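Cahier d'atelier, teinture et apprêts
2018-09-14

Bain d'alun, deuxième essai sur le coton gris de chez Tavares.

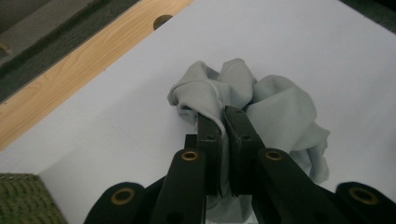

Je reprends donc où j'en étais mardi, c'est-à-dire nulle part. Le premier essai avait donné un jaune de gaude si timide que Mhairi l'a pris pour le témoin non teint et l'a rangé avec les torchons. Il y est encore, il essuie très bien.

Pesée du tissu sec : 388 g. Alun à 8 % du poids de fibre, comme la fiche Flernedberg le recommande. La fiche recommande aussi de « remuer avec sensibilité », et je n'ai toujours pas trouvé le réglage correspondant sur la plaque.

Décreusage à la soude avant toute chose. L'eau est sortie couleur thé, ce qui en dit long sur l'apprêt d'un tissu vendu « prêt à teindre ». J'ai recommencé une fois. Thé plus léger. Je me suis arrêté à l'infusion de couvent.

Mordançage : bain monté doucement, maintenu environ 2 heures à feu couvert, puis refroidissement dans la cuve. Je n'ai pas noté la température de départ parce que le thermomètre Cleneck était dans la cuve de Mogens, lequel était à table. Mogens Holst soutient que la température de départ ne change rien. Il soutient aussi que le fer et le cuivre peuvent partager la même louche, voir ses verts de l'an dernier.

Essorage à la main, sans tordre. L'essoreuse marque les plis et le mordant s'accumule dans les creux ; on obtient alors des marbrures que le catalogue Wiko facture en supplément sous le nom d'« effet nuage ». À garder en réserve si la série rate.

Point à éclaircir : le tanin. J'ai sauté l'engallage au premier essai par paresse, et je soupçonne fort que le jaune timide vient de là. Mhairi penche pour l'eau du robinet, très calcaire cette semaine d'après la bouilloire. Pour départager, il faudrait deux bandes, l'une engallée, l'autre pas, dans la même eau. Je l'écris ici pour qu'on ne puisse pas dire que personne n'y avait pensé, comme en juin.

Reste à faire :
- couper les bandes et les marquer au fil, pas au feutre (le feutre « indélébile » a tenu un rinçage)
- racheter de la noix de galle, le bocal ne contient plus que l'étiquette
- récupérer le thermomètre
- relancer Tavares au sujet de l'apprêt, poliment

Gaude lundi si le bain est libre. Mogens l'a réservé au crayon, j'ai une gomme.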